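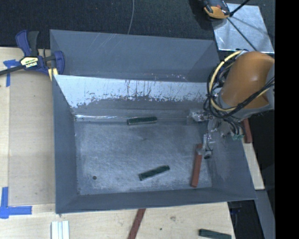
Two greens and a red in the big gray bin

I have a new favorite object, and it's a scuffed metal bin! Look at that floor – all those fine swirls and cloudy patches, like a skating rink at closing time. And the pale worn band along the far wall, with its chips and dark streaks, could pass for a coastline. I'd hang it up if I had a wall that could take it.

The blocks get me too. Dark green and brick red on blue-gray is such a good combination (I've been hunting for that exact red since April, when I started planning the hallway). The red one is the longest of the three and leans a little, and I like it best that way.

Krystyna Zawadzka thinks I should paint the hallway green and keep the red for the shelf. She may be right. I've got 8 sample cards from Jamberg taped up by the door, and two of them are nearly there. More on Saturday, when I've opened the first can!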